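Re: [shopfloor-talk] Bagging cell and what happens to the packers
Date: 24/08/2019

I'm on the packing side at Trondness, so I can tell you how it's gone for us with the two-arm cell so far. We do produce orders, mostly small ones, and bagging is the part everybody asks me about.

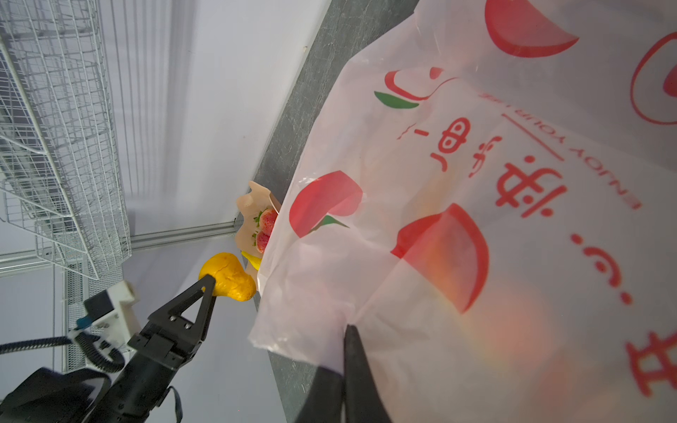
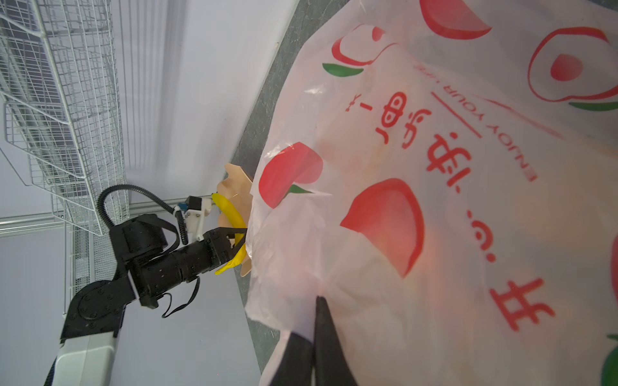
> We're looking at the Damar arms for our packing room at Onach and
> I keep getting asked by the crew whether they'll still have a job
> in September. Management says the hours just move around. Has that
> been true for anyone here? And can the things really cope with
> thin plastic bags?

Bags first, since that's the easy one to answer. Thin plastic is a pain! It creases, it sticks to itself, and it never sits the same way twice. One arm needs to hold the bag while the other brings the fruit over, and getting those two to agree took us most of the spring. Our best day so far was 800 orders. The hand tables did 1,544 the same day, so you can see who is still carrying the place.

As for the hours — yes, they moved, but ask where to. We have 79 people on packing and none were let go. Two of them mind the cell now, and they got a bump in pay for it after some arguing. The rest of us got more of the awkward stuff (gift boxes, returns, anything with glass), and that's harder on your hands than bagging apples ever was. I miss the easy orders, to be frank. They were a breather, and you could chat while you did them.

What I'd push for is training before the arms show up. Ours came from Bhattacharjee after the cell was already running, a single afternoon, and the night crew missed it completely. Get it in writing who clears a jam, too. We had weeks of people standing there looking at a stuck bag, not sure if they were allowed to touch it.

Does your crew rotate between tables now, or does everyone keep a fixed spot? It made a big difference here in who got offered the cell work.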